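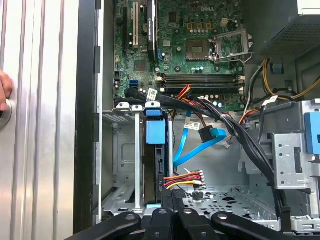 Dell board, socket bracket open

Hi all,

Facundo Aravena wrote:
> Does anyone know if the Friday game at Barrientos is still the
> 100 buy-in with one rebuy? The page on the Varkeleo site says
> freezeout. Also, is it worth driving over for if I bust early?

Still one rebuy, Facundo, or it was when I played it in April. That page is old – I think the freezeout was something they ran for a month and then dropped. You start with 1000 in chips, so you're pretty short after a couple of levels, and most people end up using the rebuy before the break. I sure did! (Pocket jacks, don't ask.)

As for busting early, there's usually a cash game going in the back by 9, small blinds, pretty friendly. Last time I walked out of the tournament in a terrible mood and won 400 back there playing way too many hands, so yes, I'd make the drive.

If you want something slower, try the Latelo series. Longer levels and a lot of the same regulars I've been losing to since 2007. I'm going to skip the next one because I already told my sister I'd play Grodora with her, but put me down for the one after that if you're carpooling.

Can somebody fix the Varkeleo page, please?

Violeta Durán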